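## Keeping small bottles and used bags in one basket

Small bottles fall over in drawers and get lost at the back of shelves. A shallow plastic basket sorts this out, and the bags that parcels come in can be used again to line it.

Clear the table first. Flatten each bag with your palm, working from the closed end, and let the air out. Thin bags cling and fly about, so do them one at a time.
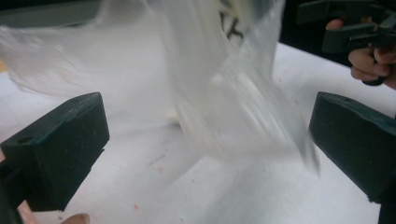 *Thin clear plastic over a white surface.*

Check the caps before anything goes in. Tighten them, wipe the necks with a damp cloth and put leaky bottles aside. Dropper bottles are best kept upright – the rest can lie down if the lids are sound. Margareta Neagu in Lirkthorpe writes the month of opening on a bit of tape, and we now do the same.

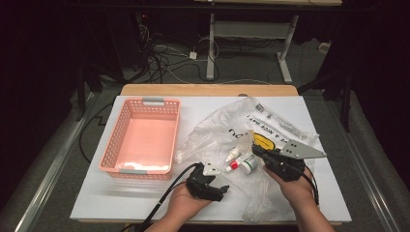

*Pink basket, clear bag and small bottles, set out on a white board.*

Choose a basket with holes in the sides, so that a spill can dry out. Ours is 8 cm deep and fits a Tradwood shelf with 4 cm to spare. Handles at the short ends make it easier to pull out.

Lay a clear bag in the bottom and fold the spare over the rim.

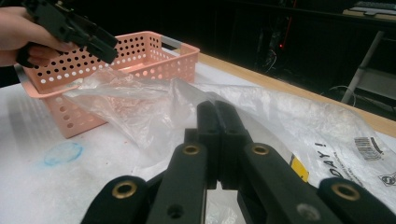

Thicker mailing bags are worth keeping for posting things. Cover the old address and barcode with a plain label, or cut them out if the bag is going to be a liner. Keep 5 at most and recycle the others where your council takes them.

Wash the basket in warm soapy water every February and August.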